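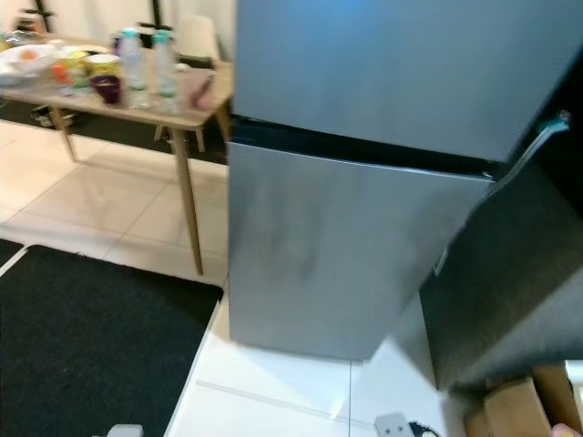

Skesent Household Practice Kit
Floor signs, checklists and logbook for teams running mobile manipulators in lived-in rooms

Item 159 — In stock, ships flat

Standards for industrial cells assume a fence. Kitchens come with a refrigerator, a rug and somebody who wants a yogurt. The Skesent kit is a set of working rules for the second kind of place, written by Dörte Brinkmann after several years of reviewing other people's incident reports and tested by the household team at Priduvby.

What you get

Logbook, 200 pages, numbered, with a pen loop (pen not included, and you will lose it anyway)
Pre-run checklist, 21 lines, wipe-clean
3 folding floor signs
Door card for the refrigerator, magnetic

The rules people argue with

Cables come off the floor before the base moves. Power strips count as cables. Rugs are either taped down on all edges or rolled up and taken out of the room; "it's a heavy rug" is not a listed fixing method.

Appliance doors are opened at reduced speed, and the person holding the stop button stands outside the swing of the door. Drinks on nearby tables are capped or moved. The checklist gives this its own line, at the request of Cauã Lacerda, who has a keyboard to mourn.

Close work is the other half. Before any grasp near a wall or under an overhang, the operator checks the gap between the fingers on the wrist view and calls it out loud. If the view is too smeared to say what is in the gap, stop the arm, let the picture settle and look again. Guessing is permitted in the logbook, in the column marked "Guesses."

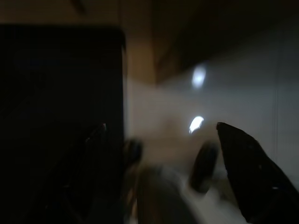 Wrist view between the gripper fingers, with motion blur. Checklist line 14 applies.

What it doesn't do

The kit is not a certification and won't replace your risk assessment. It fits alongside the Sendusus and Khasawneh stop buttons, which are sold separately.

Refill logbooks are available singly. The revised door card ships from October; earlier cards can be swapped free if you mail us the old one, coffee rings and all.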